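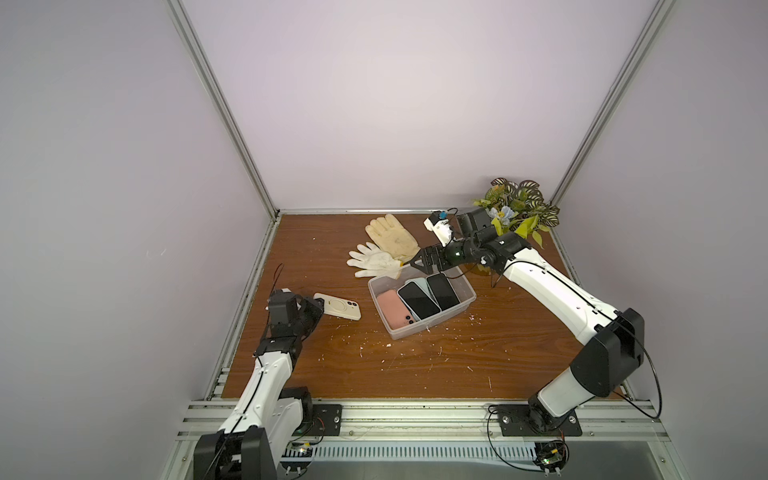
Skye Baxter perguntou se vale a pena guardar telemóveis antigos todos juntos numa caixa de plástico, ou se é melhor embrulhá-los um a um. Para um arquivo doméstico ou de oficina, a caixa comum serve, desde que os aparelhos entrem limpos, desligados e com capa. O procedimento seguinte é o que usamos em Wastcombe para os telemóveis de reserva.

Arrumar telemóveis fora de uso numa caixa de plástico

Publicado em 10 de março de 2014

Material

Caixa de plástico translúcido, de cantos arredondados e sem divisórias
Luvas de trabalho (malha de algodão ou couro)
Pano de microfibra seco
Pincel macio
Álcool isopropílico
Etiquetas de papel e lápis

A caixa deve ter altura interior superior à espessura de dois telemóveis com capa. As caixas Grelonau de tamanho médio cumprem este requisito. O plástico translúcido permite verificar o conteúdo sem abrir.

1. Preparar a mesa

Retirar lascas, migalhas e restos de embalagem antes de pousar qualquer ecrã. Um grão duro entre o vidro e o tampo risca com o simples peso do aparelho. Varrer com o pincel no sentido do veio da madeira e passar depois o pano. A caixa também se limpa por dentro: os resíduos acumulam-se nos cantos e passam para as capas.

2. Verificar e desligar

Carregar cada telemóvel até meia carga e desligá-lo por completo. O modo de suspensão não basta, porque continua a consumir bateria. Retirar o cartão SIM e o cartão de memória, se existirem, e anotar o estado do aparelho na etiqueta.

Inspecionar o perfil do telemóvel com luz lateral. Uma bateria dilatada levanta o vidro ou abre a junta da moldura. Um aparelho nesse estado não entra na caixa e segue para um ponto de recolha.

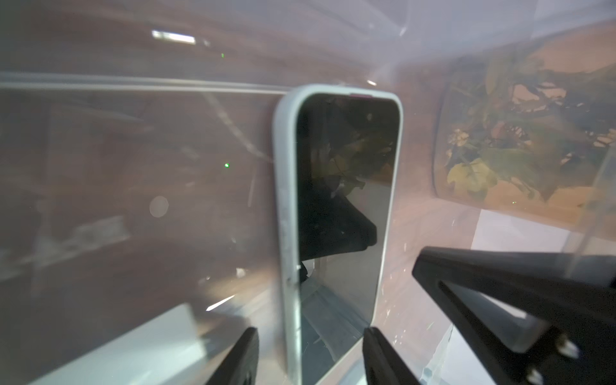
O ecrã apagado deve ser observado em ângulo, contra uma fonte de luz. As fissuras finas interrompem o reflexo e distinguem-se assim das dedadas, que apenas o embaciam. As manchas das capas claras saem com pano ligeiramente humedecido em álcool; nas de silicone, testar primeiro numa zona pouco visível. A sujidade concentra-se nas arestas laterais e no rebordo em torno do vidro.

3. Luvas

A luva de malha dá mais sensibilidade e é a indicada para pegar nos telemóveis. A de couro é mais rígida e fica para o transporte de caixas e para abrir embalagens com agrafos. Nenhuma das duas deve servir de pano: as fibras gastas retêm partículas abrasivas. Terminada a tarefa, ficam ao lado da caixa, nunca lá dentro.

4. Aparelhos com anel na capa

Um anel saliente na traseira altera o apoio. Pousado de costas, o telemóvel balança e carrega sobre um ponto só; empilhado, transmite essa pressão ao vidro do vizinho.
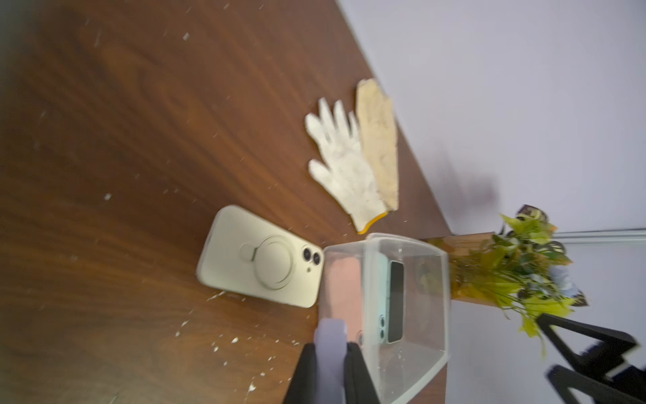 Há duas soluções. A primeira é retirar a capa e guardá-la à parte, com a mesma referência na etiqueta. A segunda é deixar esse aparelho para o fim e colocá-lo na camada superior, com o anel para cima e uma folha de papel entre o ecrã e o que estiver por baixo. Os anéis magnéticos devem ficar afastados de cartões com banda.

5. Encher a caixa

Começar pelos aparelhos mais pesados, encostados às paredes. Inclinar ligeiramente cada um ao introduzi-lo, segurando pelas arestas longas, e baixá-lo até tocar no fundo antes de soltar. As câmaras salientes não devem ficar contra um ecrã. Se for inevitável sobrepor dois telemóveis, orientar ambos os ecrãs para o mesmo lado e interpor papel.

Não forçar. Se o último aparelho só entra com pressão, passa para outra caixa.

6. Etiquetar e rever

A etiqueta exterior leva a lista dos modelos e a data da última carga. Guardar em local seco, fora do sol direto. A revisão anual faz-se em janeiro: repor a meia carga, repetir a inspeção do passo 2 e limpar a caixa.
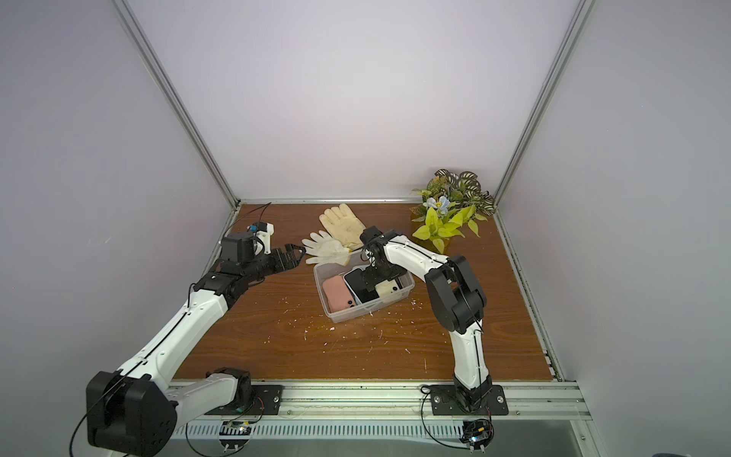 Bienvenido Samonte comentou que prefere guardar os telemóveis na vertical, como fichas num arquivo, porque assim tira um sem mexer nos restantes. É um método válido em caixas estreitas e altas. Numa caixa baixa e larga os aparelhos tombam quando se retira o primeiro, e convém então acrescentar uma divisória de cartão entre cada dois. As divisórias Wudico podem ser cortadas à medida com um x-ato.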